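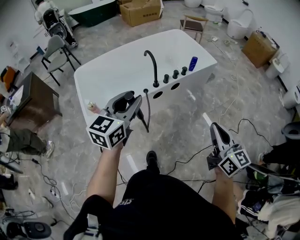 Baignoire îlot rectangulaire blanche, robinetterie noire à col de cygne.

Chez Lanis, distributeur de sanitaires, le responsable technique reçoit entre deux livraisons. Premier sujet : la charge au sol. « Le client regarde la forme, moi je demande le plan de plancher. Une îlot remplie, avec son occupant, peut approcher 600 kg selon le modèle. Sur une dalle béton, la vérification est rapide. Sur un solivage ancien, je veux l'avis d'un bureau d'études avant la commande. »

L'évacuation vient ensuite. Il préconise une bonde de 90 mm encastrée dans la chape, avec siphon accessible par le dessus. « La pente, c'est 2 cm par mètre. Si la colonne est à l'autre bout de la pièce, la réservation devient trop profonde et il faut déplacer la baignoire. »

Pour la gamme Weltmont, il demande 30 cm de dégagement côté mur. « En dessous, le joint de plinthe ne se reprend plus. » La robinetterie posée sur la plage impose une autre contrainte : les flexibles passent sous la cuve et doivent rester démontables. Il refuse les raccords noyés.

Reste l'eau chaude. Un ballon de 100 litres suffit rarement pour une grande cuve. « Il faut calculer sur le volume utile, trop-plein déduit. La fiche Trudo donne les deux valeurs, beaucoup d'installateurs prennent la mauvaise. »

Les délais ont reculé depuis janvier. Les bondes Hajdu sont de nouveau en stock, les finitions noires restent sur commande.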